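Forum Bras et pinces > Matériel > Kits prêts à monter
Sujet : Pince Verketti, ça vaut le coup à 469 euros ?

dilwyn_powell
Posté le 11/3/23
Bonjour à toutes et à tous ! Je reviens vers vous après pas mal d'hésitations, et pardon d'avance pour la longueur, vous me connaissez. Notre petit atelier d'Orumcombe cherche une pince à deux doigts pour des objets mous, légers, de forme un peu bête. J'ai vu que Verketti vend son kit 469 euros, et que chez Aditell on monte à 999 avec le contrôleur et l'assistance. Quelqu'un a les deux sous la main ? La doc Verketti est jolie mais elle ne dit presque rien sur la mousse, et c'est justement ce qui m'intéresse.

dwynwen.t
Coucou Dilwyn, contente de te relire ici ! J'ai la Verketti depuis janvier et je m'en sers presque tous les jours, alors je te raconte ça tranquillement. Le montage m'a pris une bonne soirée (la notice saute une étape entre les brides et le câble, prévois du thé). Ensuite on passe au réglage de l'effort, et là il faut de la patience, vraiment, parce que l'échelle va de 0 à 11 et que tout ce qui est intéressant pour le mou se joue entre 1 et 2.
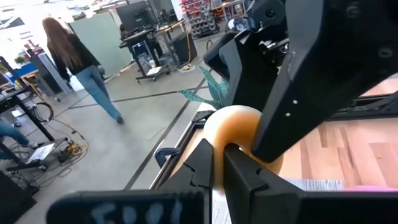 Pour la mousse, je commence toujours au plus bas et je remonte par petits crans, en gardant une vitesse de fermeture lente. Avec un anneau, je préfère pincer le boudin d'un seul côté, un doigt dessus, un doigt dessous, ça laisse le trou libre et on voit bien si la matière s'écrase. Chez moi ça tient très correctement. Je serais moins enthousiaste pour des pièces lisses et lourdes, j'ai eu quelques glissades avec des flacons.

voyle_fan
Désolé de jouer les rabat-joie, mais je ne suis pas d'accord. J'ai renvoyé la mienne. Le réglage fin dérivait d'une séance à l'autre et le service client m'a fait patienter plus de 2 semaines pour me dire de recalibrer. À ce prix-là je regarderais plutôt une Voyle d'occasion, il en passe de temps en temps.

dwynwen.t
Ah, la dérive, je l'ai eue aussi au début ! Tu avais fait la mise à jour avant de recalibrer ? Dans l'autre ordre, les valeurs ne sont pas gardées. Je te l'accorde, c'est écrit nulle part et c'est pénible. Pour la Voyle je veux bien te croire, mais trouver des doigts de rechange, bon courage...

voyle_fan
Non, j'avais fait l'inverse. Bon. Ça n'excuse pas le délai du support, mais je note.

mecano_du_lundi
Et l'Aditell dans tout ça ? On l'a au boulot, c'est du solide, le logiciel est bien plus agréable. Par contre pour un petit atelier, je trouve que ça fait cher le confort. Dilwyn, tu as déjà un contrôleur ou tu pars de zéro ?

dilwyn_powell
Merci mille fois, c'est exactement le genre de retours que j'espérais ! J'ai déjà un contrôleur, donc je penche pour la Verketti. Dwynwen, est-ce que tu aurais gardé tes valeurs de vitesse quelque part ? Même griffonnées, je prends.

dwynwen.t
Oui, dans un carnet, je te recopie ça en message privé ce soir.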